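# putuma-fallos

Registros de episodios interrumpidos en el banco bimanual Putuma. Cada carpeta contiene vídeo de la cámara de cabeza, posiciones articulares y el log del controlador Kodero. La tarea es de montaje, con piezas azules y bases blancas sobre un tablero.
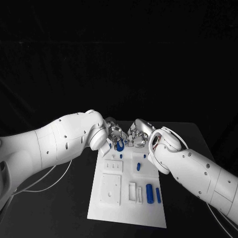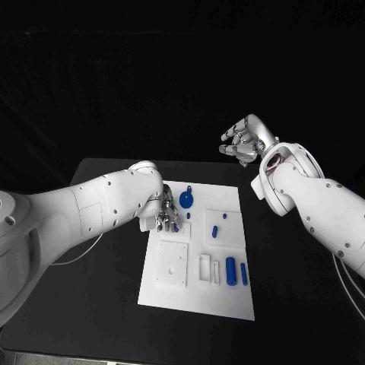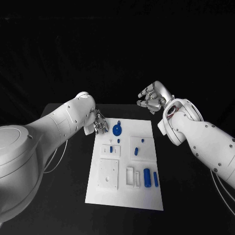 ## Qué falló

Con las dos manos cerca de la misma pieza, el controlador perdía el canal de la mano derecha y mantenía la última consigna de fuerza. La parada por software no respondía — hubo que usar la seta en 19 episodios. En 2 de ellos se partió una pieza impresa.

El origen estaba en el watchdog de Zora, configurado a 55 ms en un brazo y desactivado en el otro.

## Contenido

- 34 episodios, todos con fallo
- `evento.json`: instante de la parada y código de error
- `heo/`: etiquetas manuales hechas con Heo

Los códigos E4 y E7 se confunden en las versiones antiguas del log. Conviene fiarse de `evento.json`.

## Uso

No reproducir las trayectorias en un robot real sin limitar antes el par de los dedos. Las consignas posteriores al fallo no están filtradas.

Falta recalibrar la muñeca izquierda en los episodios de agosto.

Contacto: equipo Putuma — © Putuma — Volver arriba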